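Home | Tickets | Cells | Spares

Tulance cell — finger stalls at large bowl
Category: Simulation / Gripper
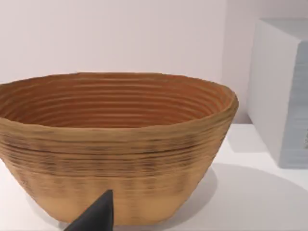
Sim view, ribbed bowl, finger low at the front.

Malathi Pinto: Stalled again at step 1,371. Bowl unmoved, and so am I.

Jagadeesh Arumugam: Contact mesh was set to 8 faces. A bucket has more. Raised it to 300 and reloaded.

Malathi Pinto: Ran 100 grasps overnight, no stalls. Please copy the setting to the Paston cell before Bindu finds out the hard way.

Status: closed

Contact the cell desk | Back to top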